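Unit 4: Reading a Recruitment Notice

Course handout, Public Employment Procedures
Tekthorpe College of Administration

4.1 Purpose of the unit

Students who complete this unit should be able to read a recruitment notice issued by a public body, identify the binding terms, and separate them from general information. The unit draws on one notice throughout, the Trilska Water District call for junior technical staff, a copy of which is in the course reader. Bring the reader to both sessions.

4.2 Parts of the notice

A notice normally opens with the name of the issuing body, the title of the post and the number of vacancies. The Trilska notice lists 368 vacancies across three grades. The total is followed by a table dividing the posts by grade and by district office. Where the total and the table disagree, the table is usually treated as the working figure until a correction is issued. Students should check the arithmetic before relying on either one.

The second part sets out eligibility. Age limits, where they are lawful, are measured on a stated day, often the closing date for applications. The Trilska notice sets a minimum age of 18 and no maximum. Educational requirements follow, and their wording deserves close attention. "Degree or equivalent" and "degree or equivalent experience" do not mean the same thing. The first refers to a qualification of the same level -- the second allows service in a related post to be counted.

4.3 Vacancies and reserve lists

A vacancy is a funded post that the body intends to fill. A reserve list holds the names of applicants who met the standard but were not offered a post. Placement on the list gives no right to appointment. The Trilska list stays in force for 16 months, after which a new call must be issued. A total of 1,008 applications were admitted to the written test in the previous round, and most of those who passed were placed on the reserve list.

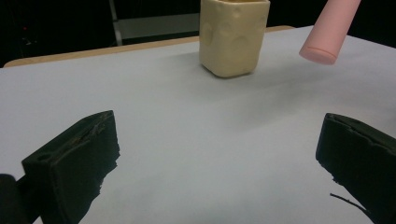

4.4 Probation

Initial appointment is commonly made for a fixed period of probation. The notice should state the length of the period, whether it can be extended, and who makes that decision. Extension is normally tied to a written assessment of performance. During probation the notice period is shorter and some allowances may not be paid. Pay scale, however, is set by grade from the first day of service.

Students often confuse probation with temporary appointment. A probationer holds a permanent post subject to confirmation. A temporary appointee holds a post that ends on a given date, whatever the standard of the work.

4.5 Submitting an application

The District accepts applications through the Tello portal only. Paper forms are returned unread. The portal closes at 5:00 p.m. on the final day, and an application saved as a draft at that time is not considered submitted. Fees paid on a draft are not refunded.

4.6 Preparation for the seminar

Read the Trilska notice in full, including the annexes. Then read the shorter Cellemora notice that follows it in the reader and prepare written answers on these points:

Which terms in the Cellemora notice bind the employer, and which are described as subject to change?

Does the notice state a date on which age and qualifications are measured?

What is said about extension of probation, and is anything left out?

Answers should not exceed one page. They are collected at the start of the September seminar and returned with marks the following session.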